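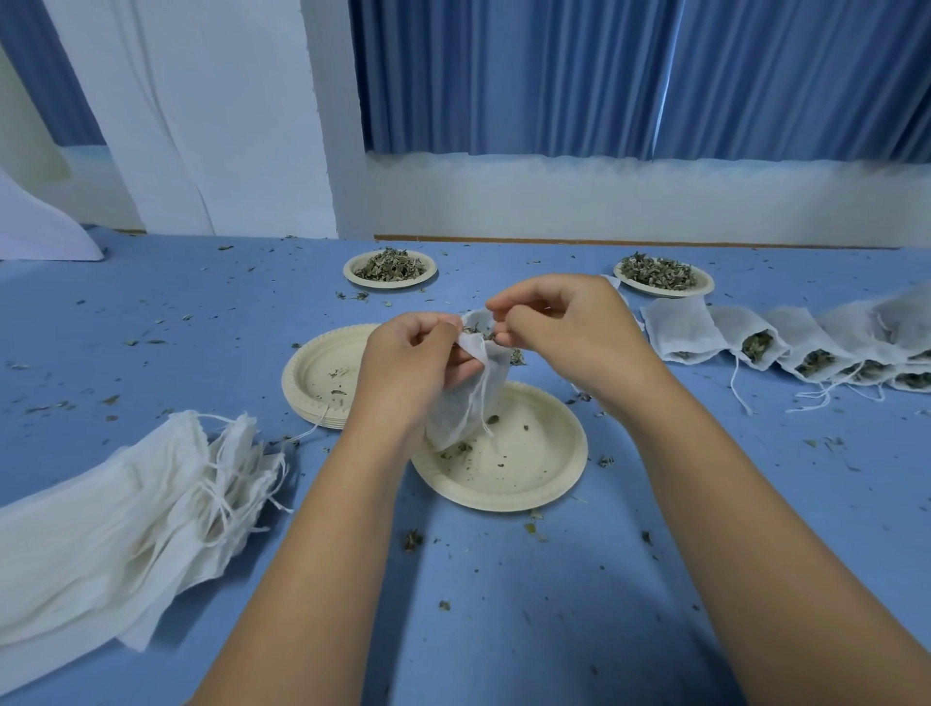
Zondetti Creek Gauge: my review after one wet winter

7 Mar 2022

If you live near water you'll know the feeling of lying in bed with rain hammering on the roof, wondering if you should get up and go look at the creek with a flashlight. I did that for years. My yard backs onto Wuvwood Creek, which is a sweet little trickle in summer and a brown, angry thing in January, and it floods a bit higher and a bit more often than it did when I moved in. So when I saw that Zondetti had come out with a water level gauge for ordinary homeowners, I ordered one pretty much on the spot.

It's been up all winter now, and several people on the neighborhood list have asked me about it, so I'm putting everything in one place.

What you get

The sensor itself (a gray plastic puck with a cone underneath), a mounting arm, a bag of stainless bolts, a small solar panel with its own bracket, and a base station that sits indoors and plugs into your router. There's a paper manual too! A proper one, with drawings. The sensor hangs over the water and bounces sound off the surface, so nothing has to sit in the creek and get clobbered by branches. I had a float-type gauge before this, a Bednarek, and it was a lovely simple thing until a log took it away downstream and that was the end of that.

The mounting arm is the weak part of the package. It's fine if you have a bridge or a dock with a flat rail. I have a footbridge with round posts, and the clamp just would not bite. I ended up buying two U-bolts at the hardware store and doing it my own way, lying on my stomach on the planks with a wrench in my teeth. Jolanta Pawlak two doors up put hers on a square post and was done before her coffee got cold, so it really does depend on what you've got.

Setting it up

You have to tell the app how high the sensor is above the creek bed. Mine is 54 inches. Measure it when the water is low, if you can, and measure it twice. I got it wrong the first time (I'd measured from the top of the bracket, like a fool) and spent a week believing the creek was deeper than it was.

After that you set your alert levels. There are three, and you can name them whatever you want. Mine are "Hm," "Move the car," and "Pumps." I picked the heights by walking out with a yardstick and looking at where the old mud line is on the shed. I'd suggest something like that over the defaults, which are meant for some imaginary creek with nice even banks.

The base station took forever to find the sensor. The manual says to hold the button until the light goes green, and mine went green, then orange, then green again, and then off. I called support and got a very patient guy who had me move the base station away from the microwave. Fixed! I would have liked that in the manual.

How it did

On a normal day it takes a reading once an hour and sends it in. When the water is rising fast it switches to every few minutes by itself, and that's the bit I paid for. Over the January storms it logged 1,816 readings, and I downloaded the whole lot as a spreadsheet and spent a happy evening making graphs. I won't pretend to be a hydrologist, but you can see so much. Our creek doesn't start climbing when the rain starts. It waits, it sits there looking innocent, and then it goes up in one steep ramp once the fields above the culvert are soaked through. I'd always thought it was the hard downpours I had to worry about. The long gray drizzly ones did more.

I got the "Hm" alert plenty of times, "Move the car" twice, and "Pumps" once, in the middle of the night. The alarm on the phone is loud and horrible, as it should be. I had time to get the freezer up on blocks and the rugs upstairs, and the water came over the patio and into the shed and stopped short of the back door. I can't tell you the gauge saved my floors. I might have woken up anyway. But I was in dry socks when it came, and that counts for a lot at that hour.

It also let me sleep through other nights, and I think that's what my husband would put first if you asked him.

Accuracy: I checked it against a painted staff that I screwed to the bridge post. In calm water the two agreed as well as I can read a staff from a bridge in the rain. In really choppy water the readings hop up and down, and you want to look at the smoothed line in the app and leave the raw one alone. Foam confuses it. Leaves piled up under the sensor confuse it a LOT, and one morning it told me the creek had risen a foot when really a raft of twigs had lodged on the rocks.

The solar panel

Meh. Our bridge is under trees and the panel barely kept up through the darkest weeks. The app says a full battery is good for 60 days with no sun at all. I didn't get there, though I'll admit mine was working overtime with all the fast readings. I brought the sensor in once for a charge by USB and put it back up the same afternoon. The rubber cover over the charging port is fiddly with cold fingers and I'm half expecting it to tear by next year.

The app

Plain, a bit ugly, does the job. You can share your gauge with other people, so now Jolanta sees mine and I see hers, and since she's upstream I get a little head start. I wish there were more of us. If somebody up by the culvert had one we'd all be laughing.

There's a paid plan that adds a forecast, which mixes your own readings with the weather. I tried the free month. It was good at saying "up" or "down" and not so good at saying how far, and I didn't keep it. The alerts and the downloads are free, which is how it ought to be, and I hope they leave it that way.

One gripe is that the history screen only shows a month at a time. If you want to compare this winter with the last one you have to use the spreadsheet. For those of us who bought the thing partly to see how the creek is changing over the years, that's a silly gap. I've written to them about it.

Compared with the Zetari

I borrowed a Zetari from my brother-in-law for a few weeks in the fall, so I can say a little. It's the smaller one with the pressure sensor that sits on the bottom in a length of pipe. It's cheaper and it doesn't care about foam or leaves. But it silts up, and you have to wade in to clean it, and I'm past the age where I enjoy that in November. If your creek has a gravel bed and clear water, go look at the Zetari first. With a mud bottom like ours I'd stay with the Zondetti.

Who I'd say should skip it

If you're on a big river, you most likely have a public gauge close by already and you can look at it for nothing. Same if your flooding comes up through the drains or down off the street. A creek gauge won't see that coming. And if your internet goes out every time the wind blows, get the battery backup for your router as well. The base station will beep on its own without a connection, but your phone won't hear a thing if you're away from home.

Would I buy it again? Yes, grumbling about the clamp the whole way. Four stars out of five.

Update: a couple of you asked about ice. We only had a skin of it along the edges this year, so I don't know. The manual says the reading will be the top of the ice and to take the sensor down if icicles form on the cone. I'll report back if we get a real freeze.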